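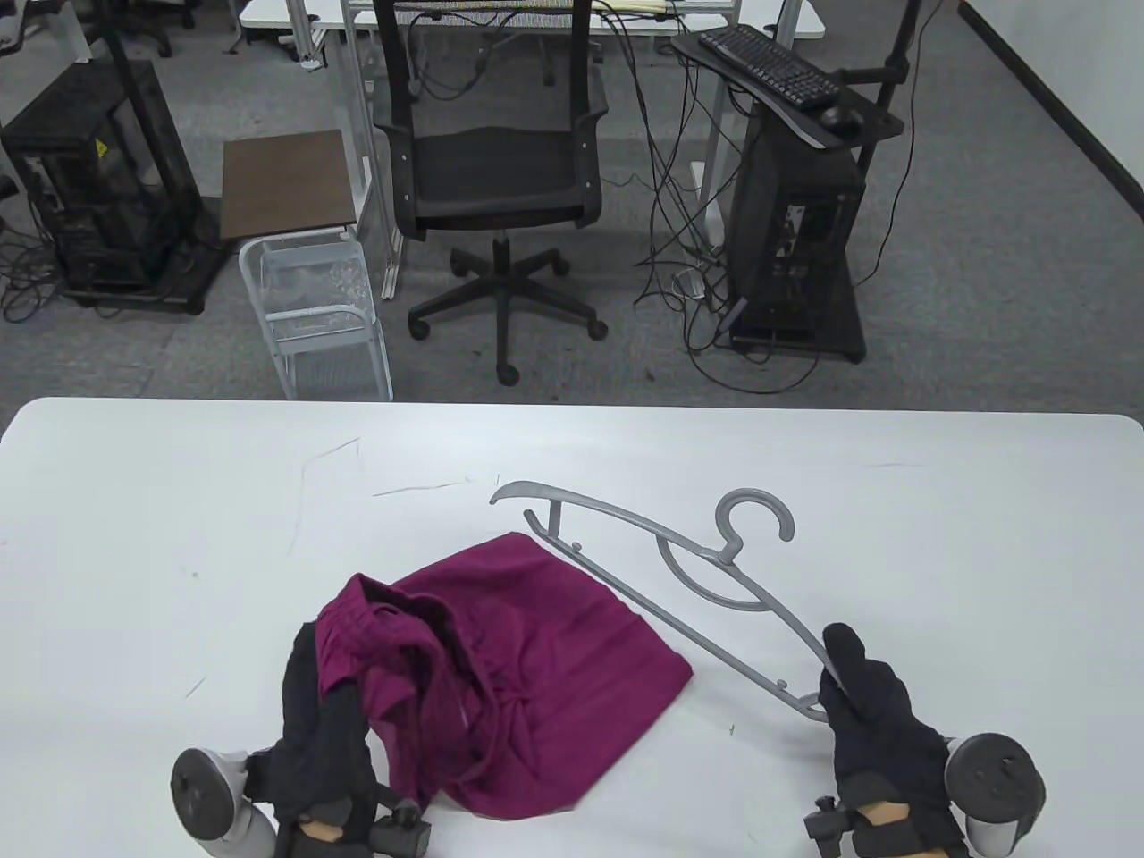 Ticket 214: Fellia streaming app, live panel feed stops during studio announcements
Opened July 28, 2024. Priority 2.

Subscribers report that the Hanton showcase feed halts at 31 minutes and returns to the title menu.

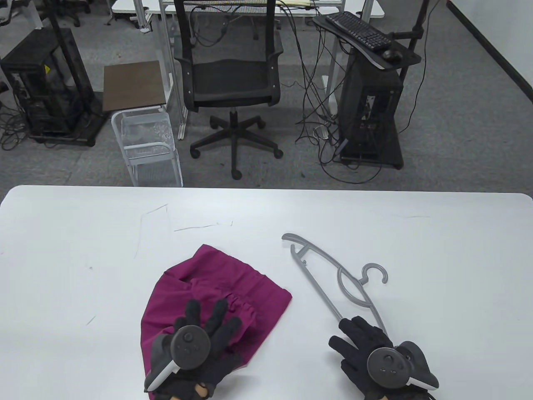

Magenta garment and gray hanger on a white table.

Support reproduced the fault on Penry set-top boxes. Mobile viewers are not affected.
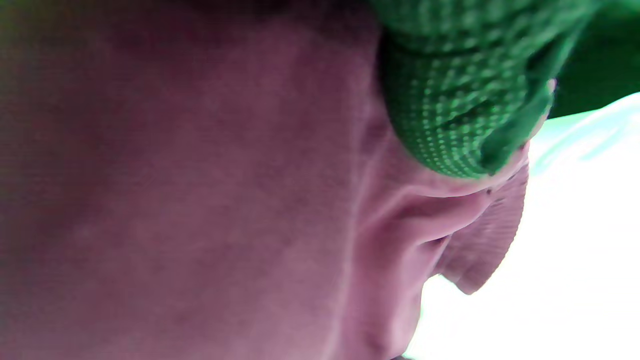 The Flandine trailer reel plays normally when opened from the library. Clearing the cache did not help.

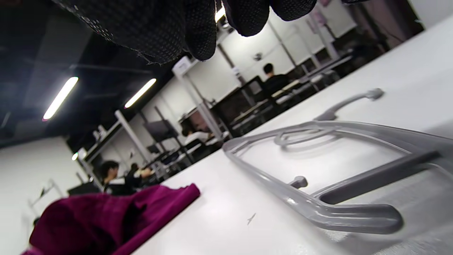
The June player build has been restored for 200 accounts. Ticket remains open pending their reports.

2 comments
31 shares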